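Posted August, Sunday evening, by Yee-man Yu
Filed under: Notebook / Damp / Things we were sold

Damp crystals, back store, final weighing

I said I would give the Bisine tub a fair go and I have. The tin of screws I left on the bottom shelf in spring has come out with orange freckles on it, so something in that cupboard is still wet, whatever the leaflet says.

For anyone who wasn't in when it arrived: Bisine is white granules in a tub with a lid full of slots. You peel the foil, stand it in the cupboard and it collects water out of the air into the bottom half. The label says it will take up 2,000 g. The Dergate rep told me it was "more like a machine than a chemical". It smells, clumps and drips exactly like the cheap calcium chloride we put on the yard steps in winter, and I would like to see what else is in it. The data sheet he promised has not come.

What I did

Two cupboards in the back store, same size, same outside wall. Bisine in the left one, and in the right one an ice cream tub of plain calcium chloride from the Stirport depot, sitting on a colander over a bowl. Same weight of granules in each, doors shut and taped. Weighed both on the parcel scales at the start, then left them alone apart from one look halfway through, when I should have weighed them and only looked.

Weighings

Bisine: gained 491 g.
Plain stuff in the colander: gained 641 g.

I would not make much of the gap. The colander leaves far more surface open than those slots do, and the right-hand door has never shut properly at the top even with tape on. What I do take from it is that the expensive tub did no better. Whether it would have got to 2,000 g if left till Christmas I can't say, and neither can the label, which gives no temperature, no humidity and no length of time.

Checked the scales afterwards with the brass weight from the drawer. They read true. I did it twice as I didn't like the result the first time.
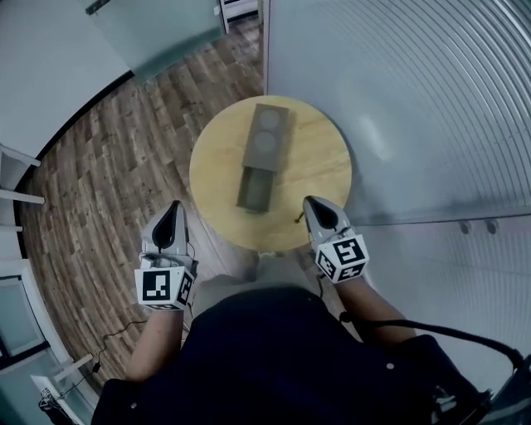

Round table, with the drawer of the box pulled partway out. 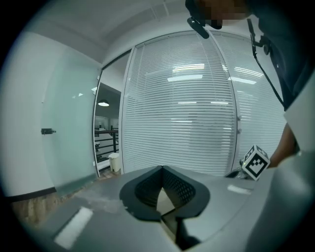 What I don't trust about my own test

The two dial hygrometers. Both are Carrilho, bought together, and side by side on the bench they disagree before you start. I put them in a bag with wet salt overnight and neither settled where it ought to. Their readings are in the margin of the paper copy and should be ignored.

One run only. Weather changed in the second half and I kept no note of which days it rained.

No empty cupboard to compare with. The screws only tell me that the left side was damp at some point, which might have been before any of this started.

The money

Heater bar for both cupboards, fitted, was quoted at 2,270 with no breakdown. I am not paying that to keep screws dry and I have asked for the labour on its own line. A tube heater off the shelf and an hour with a drill would be my guess at the same thing.

Next

Clear the gutter over that wall before buying anything. There is a green stripe down the brick directly behind the left cupboard, and it was there when we took the place on. If the stripe dries out I'll run both tubs again, swapped over, with the right-hand door planed so that it shuts.

Bisine poured off and the tub rinsed. Please don't tip the liquid on the flower bed.

Comments or corrections: leave a note in the paper copy
© Yee-man Yu | Back to top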